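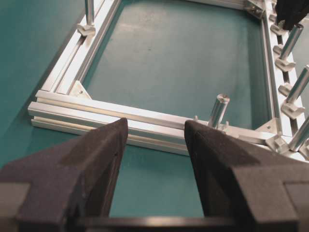
Chapter 7
Planning Against Partial Views

A planner can only avoid what its model of the world contains. In the cells covered so far, that model was loaded from a drawing and never changed, so the question of where it came from did not arise. This chapter drops that assumption. The world model is now built from camera data while the arm is in use, and it is incomplete for most of the run. A wrist camera held low over a fixture of slotted aluminum profile shows why. The near rail and its corner gussets come through in detail, but the gripper fingers cover the lower corners of the view and a post on the left rail runs out of it at the top. A planner given this view alone has no upper limit for that post. Whether it treats the missing part as free space or as an obstacle is a software decision, and it has to be made before the first motion is requested.

We use three labels for each cell of the volume grid: free, occupied, and unknown. A cell starts as unknown. It becomes free when a camera ray passes through it and occupied when a ray ends in it. Cells behind the end of a ray keep the label they had. The Patcombe library, used in all the exercises, stores the label together with the time of the last update, so that a planner can reject data older than a set limit. The default limit is 300 milliseconds for the wrist camera. Fixed cameras have no default and must be given one in the setup file.

7.1 Two Cameras, One Grid

A fixed camera sees the same fixture from a pose that does not depend on the arm. Its rays reach cells that the fingers hide from the wrist camera, and the arm hides cells that the wrist camera reaches easily. Merging the two is simple if both poses are known exactly, and they never are. 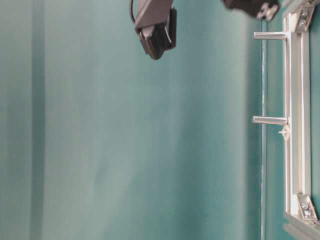
The error in the fixed pose is constant and can be removed by calibration. The error in the wrist pose varies with the joint angles and with the delay between the image and the joint reading. Section 7.3 treats the delay in full. For now, assume that the joint reading is interpolated to the image time stamp.

Polished metal adds a separate problem. A round post returns a narrow highlight that moves along its surface as the camera moves, and a stereo matcher may place that highlight at the wrong depth. In the Pivside data set, 193 of 1,206 grids contain at least one occupied cell with no part in it, and most of these lie next to a post or peg. Such cells make the planner refuse paths that are safe. The reverse fault, a free label inside solid metal, is rarer and far more serious. The Asante filter in Section 7.4 weights the two faults differently for this reason.

Before reading on, load the Trutden fixture file and run the merge with the filter turned off. Keep the output. It is the baseline for Exercises 7.2 through 7.5, and the 13 query poses listed at the end of the chapter are checked against it.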